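Subject: Re: [sepulveda-block] Street parking on the hill, again
Date: June 5, 2022

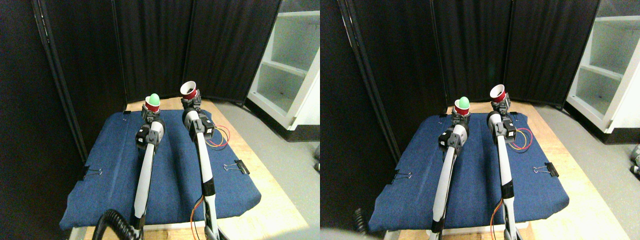 Two red cups, one with a green egg-shaped thing in it.

On street parking, then. I have read all 52 messages in this thread, some of them twice, and would like my Saturday back.

> I don't see why the people at the bottom of Sepúlveda should
> get to vote on what happens at the top. We have lived with the
> contractor vans since April. They start at six. They leave
> coffee in the gutter. If permits are the only way to get them
> out, then permits it is, and the rest of you can get used to it.

I live at the bottom of Sepúlveda, so I'll declare my interest: I own one car, it is ugly, and I would like to keep leaving it in front of my house without a sticker. With that out of the way, a few points.

The vans belong to the Zevlow job, and the Zevlow job ends. The sign on the fence says fall. I have met signs on fences before and I'd put my money on Christmas, but even so, a permit zone is forever. My sister's street got one to deal with a dance studio. The studio closed and they still buy the stickers.

Also, the permits cost $86 a year per car, and visitor passes are extra. A few houses up top have four drivers. I invite those households to do the multiplication before they sign anything.

Third, and I say this with love, the petition as written covers "the hill." Which hill? The city wants block numbers. If we send them "the hill" it will come back in six weeks with a form letter, and we will all get to enjoy this thread a second time.

What I'd try first is dull. Zevlow has a yard behind the old Trustemgate building, 400 feet from the site and mostly full of pallets. Somebody polite should ask them to move the pallets. I am not that person, as those who attended the hedge meeting will remember, but I'll gladly draft the letter. If they say no, I'll sign for a trial on the upper two blocks only, and I'll stop complaining in writing.

As to the suggestion that we paint our own curbs: please don't. The fine is $197, and the last person who tried it used deck stain.

Could whoever has the petition file post it to the list again? The copy I got opens as one long gray line.

And would people please trim the quoted text when they reply. I scrolled past the gutter coffee nine times this morning.

--
Bottom of Sepúlveda, green door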